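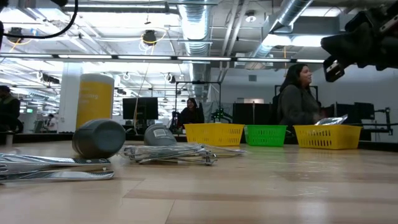 Last updated: January 12, 2021

Clelavance asks shoppers to doubt the basket

By Gholamreza Sharifi

Plastic baskets get sold as the cure for a messy home. Clelavance, which has stocked them for years, is not convinced, and its new free sorting guide says so.

The guide goes online in April. It starts with a bare request: put everything from one cupboard on a table before you buy anything to keep it in. Yellow and green baskets with open-grid sides look cheerful in a row, but they don't tell you what to do with a folded metal rack still in its clear plastic bag, or a silver bracket that belongs to who knows what.

"People buy the basket first and then go looking for something to fill it," said Pearce, who wrote most of the guide. "We've done well out of that habit. I still think it's a poor one."

The company read 3,000 customer comments before starting. The complaint that kept coming back was hardware: brackets, racks and odd fittings, saved for a job that never came. The guide's advice is to label the bag the day it comes home, or let it go after 2 years.

Will it work? Clelavance makes no promise. A trial with 40 households in the Movard neighbourhood ran for four weeks, and several people went back to their old ways — one bought more baskets.

The guide is free. A printed copy can be picked up at the Hado Street store.

We use cookies to remember your settings. By staying on this site you agree to their use.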